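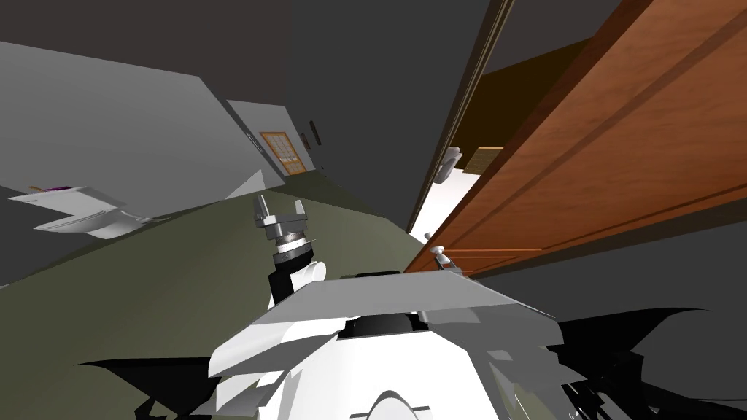
## 3. Setting up your first muster roll in Zisska

By now you should have Zisska installed and your Dostuvon account connected, so we can get to the part most people came for: turning a box of old regimental papers into something you can search. Put the kettle on, take your time, and don't worry if your first few entries look a bit rough. Everything can be changed later.

1. Open Zisska and choose **New Collection**. Give it a plain name you'll still recognize in January, such as the regiment and the state.
2. Under **Source type**, pick **Muster roll**. (Pension files and letters have their own forms, covered in section 5.)
3. Click **Add pages** and select your scans. You can load up to 235 pages at a time. With a bigger roll, simply do it in batches and Zisska will keep the page order for you.

**Note:** The practice collection, Ulham, holds 3,159 soldiers' names and is a lovely place to make mistakes. Nothing you do there touches your own work. 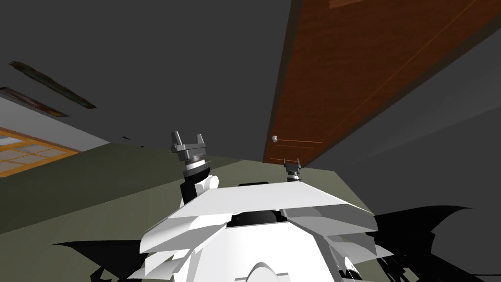
4. Type each name exactly as the clerk wrote it, odd spellings and all. Your corrected spelling goes in the **Reading** box beside it, and searches will find both.
5. Fill in rank, company and date of enlistment. If a word is smudged or the ink has faded, press **F2** to mark it uncertain and carry on.
6. Click **Save roll**.
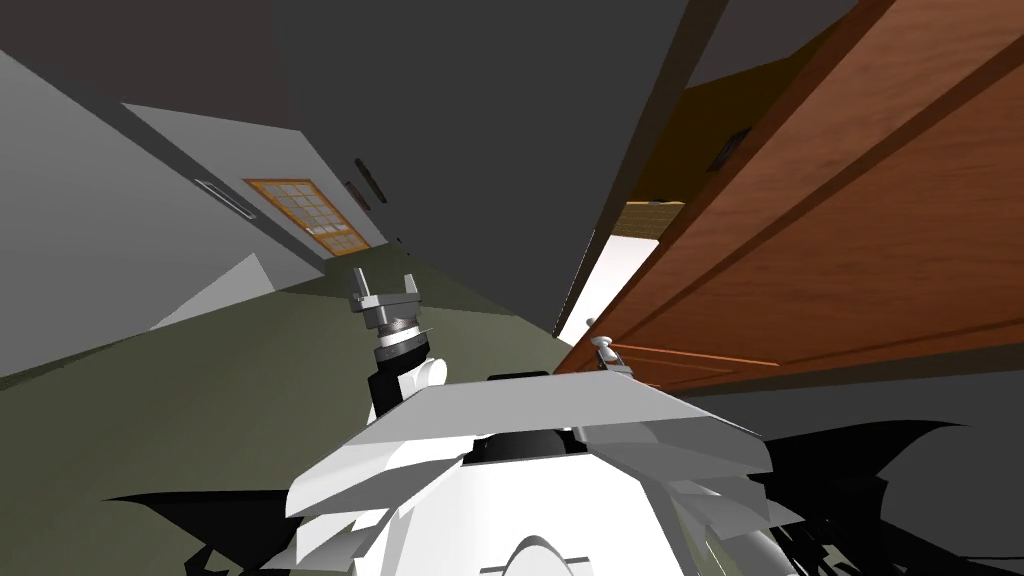

*Hallway, with the left gripper open*

### Matching names across rolls

The same man can turn up as a private in one roll and a sergeant in another, sometimes with a different first initial, and the Mạch tool is there to help you spot him. Go to **Tools > Mạch**, choose 2 rolls, and press **Compare**. Likely pairs appear side by side, and you decide which ones to join.

**Caution:** Joining two records can't be undone once you close the collection. Please make a backup first (**File > Back up**), even if you feel quite sure!

If you see message 605, one of your rolls is still open in another window. Close it and press **Compare** again.
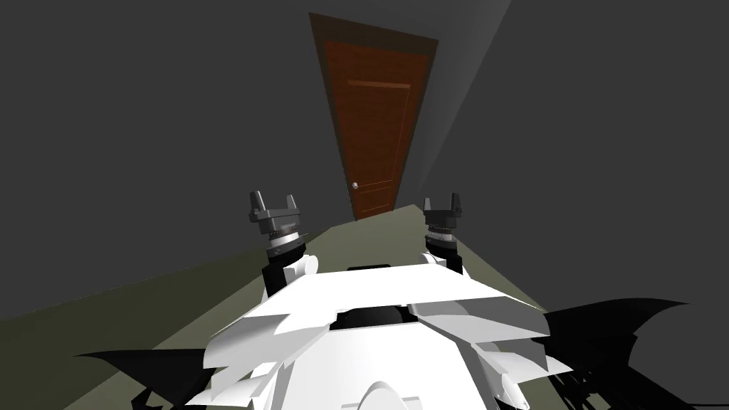

*Wooden door at the far end of the corridor*

Section last revised 8th September. Printing and sharing your rolls are covered in section 4.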